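**Ziółkowski Opens Refitted Workrooms at Its Goltier Street Building**

April 2021 – Ziółkowski, the furnishing and fit-out firm, has completed the refit of the shared workrooms on the second floor of its Goltier Street building. The rooms are now open to tenants and may be reserved through the front office.

The work covers 443 square meters and brings 17 rooms of different sizes back into use. Walls have been repaired and painted light gray, the lighting has been replaced, and new whiteboards have been mounted in every room. The project was carried out in stages so that tenants on the floors above could keep working, with the noisier tasks scheduled before the start of the business day.

Much of the planning went into the walls. In a survey held before the design was settled, tenants asked for more writing space more often than for any other change. The older boards were small, stood on wheels and were frequently moved between rooms and not returned. The new boards are large, have black frames and are fixed to the wall, leaving the floor clear for equipment and stands. They were supplied by Zernow, which also provided the markers, magnets and cleaning cloths now kept in each room.

Air supply was the second concern. The long floor vents have been cleaned and fitted with slatted grates, and the ducts behind them have been sealed again where needed. Tenants are asked not to place cabinets or boxes over the grates. Atitach, the contractor for this part of the work, will return in the fall to check the air flow.

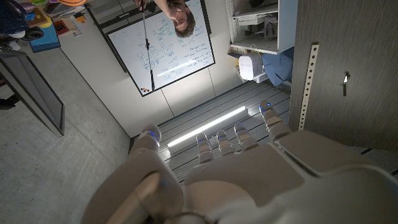

Rooms may be reserved for a half day or a full day. Drawings and notes may be left on the whiteboards overnight if the reservation continues the next day; otherwise boards are wiped each evening by the cleaning staff. Tenants who wish to keep a diagram should copy it before leaving the room.

The refit also added 44 wall outlets and replaced 258 ceiling tiles. Tables and chairs from the former rooms were kept where their condition allowed – almost all of the tables have been returned to service after minor repairs.

Work on the third-floor corridor and the rear stairs will follow. Ziółkowski will notify tenants in writing before that work begins. Floor plans and reservation forms are available at the front office during business hours.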